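How I Get Two Robot Arms Ready for Their Day 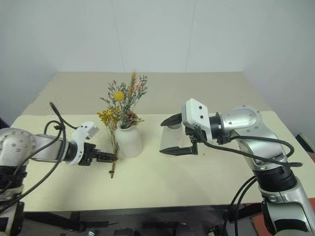
Hi! My name is Milovan Karagiannis, and I look after robot arms. That's my whole job, and yes, I think it's a pretty great one. I work in a long brick building in Skemport, and the two arms I spend the most time with are called Clident and Nalten. (I didn't pick the names. I wanted Salt and Pepper.)

People often ask me if the robots take care of themselves. Nope! A robot arm needs looking after, a lot like a bike does. You wouldn't ride a bike for a year without checking the brakes, would you?

So let me tell you what I do on a Monday morning.

First I turn everything off. I push the big stop button and then I wait until the little lights go out. Only then do I put my hands near the arms. I do this every single time, even when I'm in a hurry, and even when I just want to wipe off one tiny smudge.

Next come the grippers. A gripper is the robot's hand, but it has only two fingers, and they slide together and apart in straight lines. Try it with your own hand! Keep your thumb and one finger flat, like two little walls, and pick up a pencil. Now pick up a piece of dry spaghetti without snapping it. Harder, right?

That's why I love testing with dried flowers. Squeeze a dried stem too hard and crunch, it's in pieces. Squeeze too softly and it slides right out. I clean the fingers with a soft cloth, because dust makes them slippery, and then I look for worn spots along the inside.

Then I check the cables. Robots have a lot of them! They carry power and messages, and they have to be long enough for the arm to stretch and turn. If a cable is too tight, it pulls. If it's too floppy, it can snag on things. I bend each joint slowly and watch how the loops move. Once I found a cable with a nick in it no bigger than a grain of rice, and I changed it that same afternoon.

After the cables I do the screws. I keep a chart on a clipboard and I check them off as I go, using a special wrench that clicks when the screw is tight enough. Click! It's a very nice sound. My drawer of spare screws had 738 in it the last time I sorted it, and I sorted it because I had dropped it.

Now for the part where I turn the power back on. The arms have to find out where they are. It's a bit like when you wake up and stretch and figure out which way your feet are pointing. Each arm moves slowly to a starting spot, and I check that the spot is right. If it's off by even a little, the gripper might close on empty air, or bump the vase.

Last of all, I give them a practice job, like moving flowers or holding a plastic cup. Cups are sneaky! The thin ones bend when you squeeze, and a clear one can be tough for a robot's camera to find.

I write everything down in my notebook. I'm on page 226 now, and there's a coffee ring on most of them. If something goes wrong in December, I can flip back and see what I changed and when. Then I put away my wrench, step back behind the yellow line, and let Clident and Nalten get to work.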